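Home Services Care Guides Drop-Off Points Contact

Brevthorpe Textile Library
Care Guide: Preparing Donated Clothing for Intake

Purpose of this guide

The Brevthorpe Textile Library accepts clean, wearable clothing from households, schools and community groups, and lends or passes it on at no charge. Donors are asked to prepare items at home before drop-off. Bags that arrive sorted can usually be shelved the same day, while mixed or unwashed bags are held back until staff can deal with them. Last year the Library received 931 bags, and most of the delays came from laundry that had been packed damp.

Before you begin

Set aside a clean, dry table or a made bed. You will need paper tags, a pen, a soft brush and clear bags. Tags are available free of charge at the Wollovura Street counter.

Step 1. Wash and dry

Wash each item according to its care label. Do not use scented softener. Dry every item fully, paying attention to cuffs, waistbands and pocket linings, which hold moisture longer than the rest of the garment. Items dried on a radiator should be left to cool before they are bagged.

Step 2. Inspect

Lay each item flat and look over both sides in good daylight. Check the underarms, the collar and the inside of the hem.

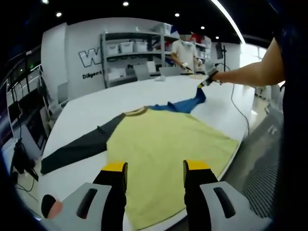 Small faults do not rule an item out. A missing button, a dropped hem or a seam opening shorter than a finger can be repaired by the Library's mending service. Write the fault on the tag and fix the tag close to it. Items with large tears, heavy staining or worn-out elastic should go to the rag collection at the Skiltard depot, where they are accepted in any condition provided they are dry.

Empty all pockets. Remove dry-cleaning tags, name tapes and badges that can be taken off without damage.

Step 3. Sort

Make separate piles for adult clothing, children's clothing and household linen. Within each pile, keep winter items apart from summer items. Shoes, belts and bags are handled under a separate guide - please do not include them with clothing.

Step 4. Fold

Fold tops with the sleeves turned in and the body folded in half twice. Fold pants along the leg and then in thirds. Linen should be folded to the size of a large book, with the label facing outward. Two people will find it easier to fold sheets and tablecloths than one, each taking two corners and meeting in the middle.

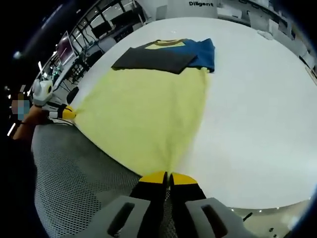
Heavy knitwear should be folded and never hung, as hangers pull the shoulders out of shape.

Step 5. Bag and label

Place the heaviest items at the bottom. Do not pack more than 17 items in one bag, and do not press out the air. Attach one tag to the outside of the bag showing the category, the season and any item that needs mending. Donors who hold a Feyisa Fund receipt card should add the card number.

Step 6. Deliver

Bags are received at the side entrance from 9 a.m. until 4 p.m. Please ring the bell and wait for a member of staff - bags left outside cannot be accepted. Collection from home is offered in January and July to residents who cannot travel, and requests should be made by telephone at extension 113.

Contact: Intake Desk, Brevthorpe Textile Library, Wollovura Street | © Brevthorpe Textile Library | Back to top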